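Speaker notes: Teaching by hand, two tools and one drawer
Lonus users' afternoon, Thursday, second slot after the coffee
Bring: laptop, the adapter, one hand-held gripper, water

Slide 1. Title

Good afternoon. Wait until the door is closed. Say who we are: a small group at Doven, we prepare demonstrations for robot arms. We do not build the arms. Our work is finished before the arm moves for the first time.

Speak slowly here. Last time I was too fast on the first two slides and then I had to wait for the people to catch up.

Slide 2. Three ways we tried

First way: take the arm by the wrist and push it through the task. Good for understanding, very heavy for the shoulder. The person stands in a bad position and the movement becomes stiff. After one hour everybody is doing short, careful pushes, and the arm learns short, careful pushes.

Second way: remote control. We used two small leader arms in the next room with a screen. The hands of the operator are free from the weight, but the feeling of contact is gone. With a drawer this is a problem, because a drawer tells you with its resistance when it is at the end. Our operators pulled too far.

Third way: the hand-held gripper. A person holds the same kind of fingers which the robot has, with a camera on it, and does the task directly. No arm in the room is needed. Most of this talk is about the third way, but I come back to remote control on slide 7, please tell them this now.

Slide 3. Why a drawer

The customer for this work was Oltmanns, who sort small goods for repair shops. They asked for "open, take or put, close". It sounds like nothing. When we wrote down the steps, we had eleven, and three of them were only about where to put the second hand.

Points to mention:
A small knob is a small target. If the fingers come to it at an angle, they slip.
A light drawer unit moves on the table when you pull it. A person holds it with the other hand without thinking.
Soft things, such as a string of beads, have a different shape each time they are put down.

Ask the room: who has tried a soft object already? Wait for hands. If there are none, continue.

Slide 4. The numbers

We recorded 1,465 demonstrations for the whole Oltmanns set. For the drawer with small objects we had 308. From these we threw away 56.

Do not apologise for the 56. Explain them. In most of them the demonstrator corrected a mistake so quickly that on the recording it looks like part of the task. We decided that a correction is allowed when it is slow enough to follow, and not allowed when it is a jerk of the wrist. Other groups keep everything, and I know there are good arguments for this. If somebody asks, say that we have compared it only on this one task.

Slide 5. Rules for the demonstrator

Read these aloud, they are short on the slide.

Start from rest. Both tools open, both in the air, count to two.
Look at the object before the hand goes to it.
Do not talk with the other people during a recording. The head turns and the hands follow the head.
When the drawer is open, stop for a moment before the next movement.
Change the place of the object after each recording. Change the place of the unit after every tenth.
If you are tired, write it in the log and stop.

The rule about the object place was added in October. Before this, our people put it back always in the same corner, it is a natural habit, and the policy learned the corner. We saw it only when we tested at Bumalberg on a different table.

Slide 6. Two tools at the same table

Explain that each tool has its own camera, and each camera sees a different part of the work. The left one may have a good view of the table while the right one is close to the object. For the learning both views are given together, with the opening of the fingers.
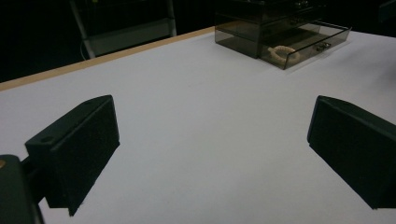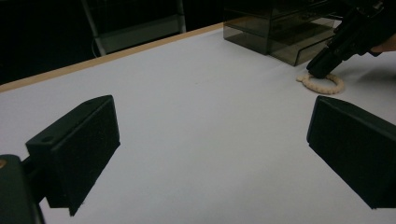 Then the question of waiting. A beginner always wants to use both hands. In our set many recordings have one tool which does almost nothing for several seconds, and we were worried that the robot will learn to be lazy with this arm. It was not so bad. What was bad was a waiting hand that trembled or wandered, because the policy copied the wandering. So now we say: if a hand has no job, keep it open and keep it quiet.

Second question which always comes: should the waiting tool stay in view of the other one? We have no fixed rule. If it covers the object for a long time, we repeat the recording. For a short moment we accept it.

Also mention light. A dark background is fine for us. Strong reflections on clear or tinted plastic are more difficult, and we move the lamp between sessions so that the reflections are not always in the same place.

Slide 7. Back to remote control

We still use it for one thing: the last part, after training. The robot does the task alone, and when it goes wrong the operator takes over with the leader arms and finishes. These takeovers are saved and added to the set. They are few, but they show the situations which a person with hand-held tools never gets into, for example the fingers stuck behind the front panel of the drawer.

Be honest about the costs. The operator must watch all the time, and it is boring work. We change the person every half hour.

Show the small plot with the takeovers per session. The line goes down, then up in the middle. The "up" is the day when we changed the finger pads. Say this before they ask.

Slide 8. What I would do differently

Write the log sheet before the first recording. Ours came after two weeks and the early files have poor notes.
Measure the opening of the fingers every morning, with the same block.
Invite the people who will use the robot to record some demonstrations. The staff of Oltmanns open a drawer in another way than we do, with a small push first, and this push was useful.

Slide 9. Questions

If there is time, give the hand-held gripper to the first row and let them pass it. Please keep the cable plugged in at my side. The log sheet can be copied from the Lonus shared folder, the file is in the folder "drawer", second version.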